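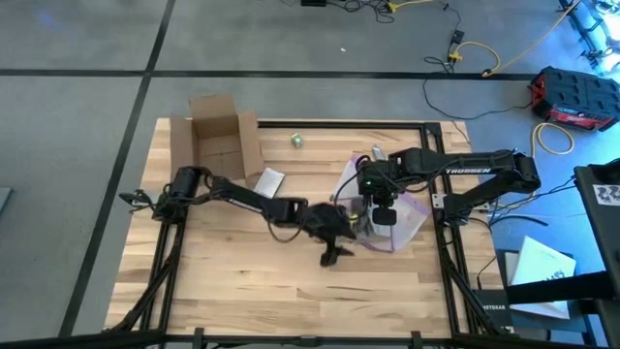
2019-09-27

Overcast, no wind. Started on the small-parts packing after breakfast and stayed on it until the light went.

The order for Bevdale has to leave in one carton, and the carton has to be the small brown one, as the next size up moves the parcel into a dearer band. I measured it twice. The internal height is enough for the zip bags stood on edge, provided the air is out of them. Laid flat they waste the corners. I had this worked out in February and then failed to write it down, so the first part of the morning went on finding it out again.

Procedure, for the record. Open the bag fully and fold the lip back on itself so that it stays open without a second hand. Heavy items first, to the bottom corners. Small loose items next. Paper last, against the face of the bag, so the label can be read without opening anything. Close the seal from one end, stop a finger's width short, press the air out with a flat palm from the bottom upwards, then close the rest. Run a thumb back along the whole seal. The coloured strip makes a gap easier to find than it was on the old plain bags, where I had to hold each one up to the window.

The purple-seal bags are better than I expected. The plastic is a little stiffer and keeps a crease, so a bag that has been crumpled in the drawer does not lie flat again without persuasion. I tried leaving a few under the dictionary for an hour. Some improvement. A night would be better. They also slide on the bench when empty, and the butcher-block top has been oiled often enough to make this worse. Holding the top of the bag down while working the seal solves it. I had been holding the bottom, which is the wrong end, as the whole thing then rides up and the seal bends away from the thumb.
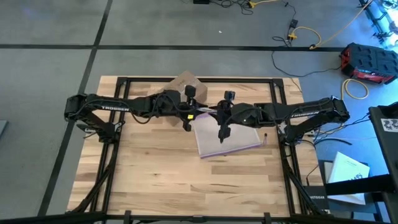
Order of work matters more than speed. If the box is kept at the back of the bench with its flaps up, the near half of the wood stays clear for the bags and nothing has to be lifted over anything else. When I had the box in front of me I caught the flap with my sleeve and tipped it. Nothing was in it at the time. Flaps are to stay folded up and out until the last bag is in, however much they get in the way.

Karlijn Van Acker rang before lunch about reference 3504. She has it down as one bag with the paperwork inside. I have it as one bag with the paperwork outside, in the carton. We agreed on outside. Her argument was that paper shut in with metal parts marks, and I have seen that happen. She also asked whether the Tanabe parts could go in the same carton. I said I would look, looked, and they will not, unless the padding is left out, and I am not leaving the padding out. Rang back and told her. She took it well enough.

Lunch: soup, and the end of the loaf. Swept the floor while the soup was heating. The joints in the concrete hold grit and the soft broom does nothing for them. Went along both with the old paint scraper. Should be done monthly.

Afternoon, the Storkuter sets. There are 12 of these, all alike, so the procedure had a fair test. The first 3 were slow. After that I settled into it and the seals closed the first time, apart from one where a corner of paper had got into the track. Cut the paper narrower for the remainder. Left 20 mm clear below the seal on each, which is more than the old sheet asks for, but at less than that the bag pulls open when stood on edge in the carton.

Tested one by turning it over and shaking it above a tray. It held. Tested the same one again with the last finger's width of seal left undone, and it emptied itself directly, as one would expect. Repacked it.

Wood grain runs along the length of the bench, so the strips make a fair straight edge for lining up bags before they go in the box. Saves getting the rule out. The pale strips show dirt more than the honey-coloured ones and want wiping before anything in clear plastic is put down on them.

Still to do: more tape, a second marker, and a reply to Trullovlow about the delivery they say was short. I have the packing slip and it agrees with me. Will write in the morning when I am less inclined to be sharp about it.

Carton closed and taped on the centre seam only, pending Karlijn's label. Hands dry from the cardboard. Bed at the usual time.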